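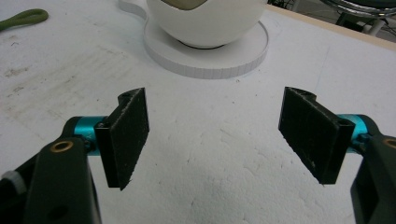 3.2 Table setting and surface wear

The second part of the study looked at how cups and saucers are set down in small cafes and homes, and what this does to the tables under them. We collected records from 183 tables in Skererdale and Todcombe. Each table was visited once in the morning and once after the evening cleaning.

White tabletops made up the largest group. Marks are easy to see on them, and owners in both towns said they wiped them more often than dark ones. Figure 4 shows a white cup on its round saucer, set on a white surface with gray scuffs and small dark specks. We coded marks of this kind as "light wear" when they covered less than a hand's width and as "patch wear" when they ran together into a streak.

Figure 4. Cup and saucer on a white tabletop with scuffs and a streaky gray patch.

Across the two towns we logged 1836 separate marks. Most were scuffs. Cup rings were less common than we expected, and tables where saucers were always used had very few of them. Saucers did not lower the number of scuffs. Several owners told us that staff slide a saucer the last few inches into place, and the tables at Buckley, where this was the house habit, had the longest streaks in the sample.

Handle direction was noted for 200 settings. In 153 of these the handle pointed to the side of the guest's right hand. The rest showed no clear pattern, and we did not ask guests which hand they used.

Cleaning products were recorded by type only. The Cirkine checklist we used has no entry for dry wiping, so it was written in by hand on the back of the sheet and added to the table of results later.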